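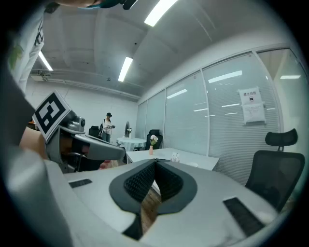 *Hand grippers with padded fingers, held up in a room.*

# Rullero hand gripper, club set

The Rullero is a hand-held gripper for student robotics clubs and school projects. One person works it by hand, and the recorded runs are used to train the club's arm. It is sold by Gunawan as a set of two, so a student can practice with both hands.

**What the set includes**

- 2 grippers with gray housing
- 2 pairs of black textured finger pads, fitted
- 1 sheet of printed square markers
- 1 charger with two leads
- Printed course notes, 11 lessons

**Using it in class**

Lesson 1 needs no computer. Students pick up light things from a table and put them down again. From lesson 3 they record each run, and from lesson 6 they compare runs and throw out the bad ones. The notes were written by Josiane Le Goff for her after-school class, and she updates them every May.

One set is enough for a team of four. Larger groups should plan on turns of 10 minutes - longer than that and wrists get tired.

**For Heltura Cup teams**

The set meets the rules for the table-setting round. Teams may change the finger pads but not the housing. Markers must stay flat and clean, and a scratched one should be replaced before check-in.

**Care**

Wipe the pads with a damp cloth. Do not use alcohol. Pads are rated for 3000 grips, and spare pairs are sold separately. Charging from empty takes 90 minutes.

**Ordering**

Clubs and schools can order through Setar with a purchase order. Put the name of the club and the teacher in charge on the form. Questions about spare parts and repairs go to Radosław Cieślak at the Setar service desk.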